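I have a drawer in my kitchen that is entirely full of plastic mailing bags. Used ones, mostly, flattened and tucked inside each other, because I was raised by a woman who washed out freezer bags and pegged them on the line. I mention this so you know where I'm coming from when I say that we send far too much stuff back.

Free returns, I mean. The whole business of ordering three coats to keep one. I've done it, you've done it, my neighbour Nour Karam does it so often that the man at the parcel counter asks after her knees. And I've come round to thinking that we should pay for it. Not a fortune! A couple of quid, enough to make you get the tape measure out before you press the button.

I didn't always think this. When I lived in Evthorpe there was one clothes shop, and it stocked things for people who were either going to a wedding or had given up. If you had long arms, as I do, you bought by post and you sent back by post, and you paid for the stamps both times. So the first time a shop told me returns were free I was over the moon. I ordered two pairs of boots the same night, in different sizes, and felt like a duchess.

What I hadn't clocked is that it changes how you shop. You stop deciding. The deciding gets put off until the thing is on your bed with the tags on, and by then you're tired and it's nearly ten at night and you think, well, it's fine, I'll see how I feel tomorrow. Then the return window shuts and you own a mustard jumpsuit. I own a mustard jumpsuit.

My friend Chi-keung Tang sold lampshades online for years from a unit in Skokport, and he's the one who properly changed my mind. We were sat in his garden last June and I was grumbling about a shop that had started charging for returns, and he went a bit quiet and then told me what a returned lampshade had meant to him. Somebody has to open it. Somebody has to look for the dent, find the dent, decide whether it's a dent you can sell. Then there's the new box, the label, and the email from the customer asking where the refund is (usually sent before the lampshade had got back to Skokport). One spring he had 20 come back from a single customer who was doing up a guest house and wanted to see them all "in the light". She kept 2.

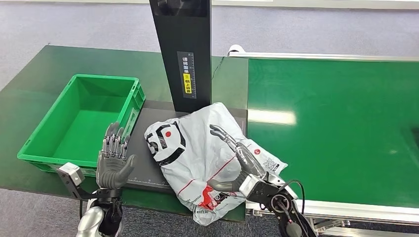

A white plastic mailing bag in hand, with a green crate close by.

He didn't charge her a penny for it, because his competitors didn't charge, and that's the trap for the little sellers. A huge shop can swallow the cost and call it marketing. Chi-keung swallowed it and called it August without a holiday.

Now, I can hear Nour's side of this, mostly because she gave it to me over the fence at some volume. Sizes are a nonsense, she says. She is a 16 in one shop and something else altogether in the next, and why should she pay because they can't agree what a waist is? I think she's completely right. If the thing is faulty, or it's nothing like the photo, or the size chart was plainly made up on the bus, then the shop should pay and say sorry as well. I'd have that in law, in big letters, if anyone put me in charge.

She also says a charge is harder on people who can't get to a shop. That one bothers me more, and I don't have a tidy answer. My aunt hardly leaves the house these days and her catalogues are a real pleasure to her. Maybe you get a few free goes a year and pay after that. Maybe you can pick a cheaper, slower return. I'd be happy with any of those - I'd just like there to be a little bump in the road somewhere.

What I don't buy is the idea that it costs nothing now. It's in the price already. Every one of us who measures up, orders one curtain rail and keeps it is chipping in for the person who ordered six. I've been that person, and I can tell you I never once thought of it as somebody else's money.

So I've got a rule at the moment, which I break, but less than I did. I leave things in the basket overnight. If I still want it when I've had my breakfast, I measure myself or the window or whatever it is, and I order one. Last month I left a rug in there and by morning I couldn't remember what colour it was.

The drawer's still full, mind you. If anyone wants some mailing bags, I'll put them in the post.

Last updated: June

Contact | Copyright, all rights reserved | Back to top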